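Last updated: April

Visside Fellowship Opens Prayer Campaign for Jailed House Church Members in Urkatska

The Visside Fellowship is grateful to announce the start of a season of prayer and letter writing on behalf of Christians held in Urkatska for meeting in private homes without a permit. So far 297 congregations have signed up, from little country chapels to big city churches, and we would dearly love to hear from yours!

"Every letter tells a prisoner that the family of God has kept a place at the table," said Benoît Delaunay, director of the Fellowship. "I have seen grown men fold up a child's drawing and carry it in a shirt pocket for years, and so I never worry that our letters are too plain or too short."

Our goal is 2000 letters by the end of the campaign, and 916 have already come in – many of them from Sunday school classes. Annick Mallet, who coordinates the mailings from our Pons office, asks that writers keep to Scripture, greetings and everyday news, and leave politics out of the envelope.

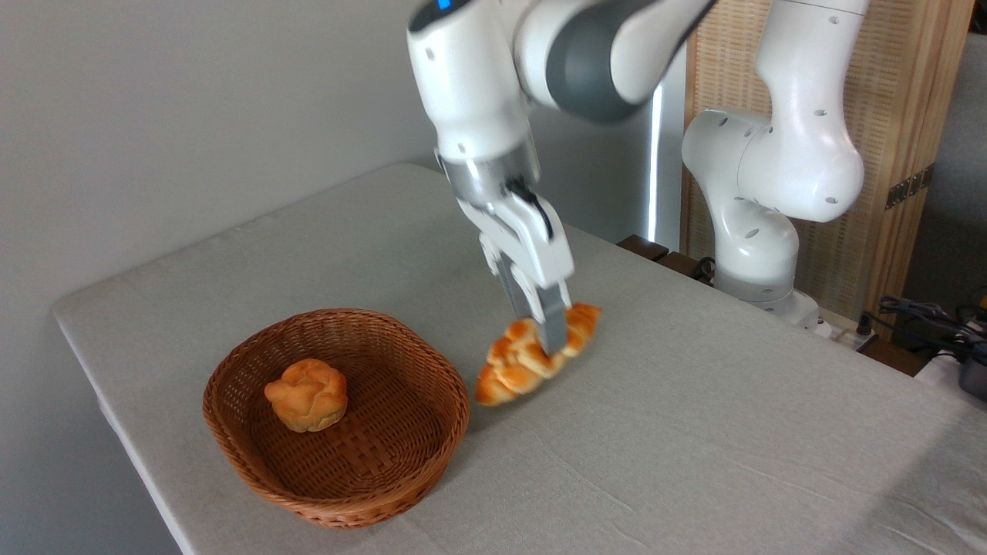

A croissant held just above the table.

Churches may request a free packet with sample letters, a prayer guide and mailing instructions by writing to the Pons office. Packets are mailed each morning at 9:30, and gifts toward postage are always warmly received.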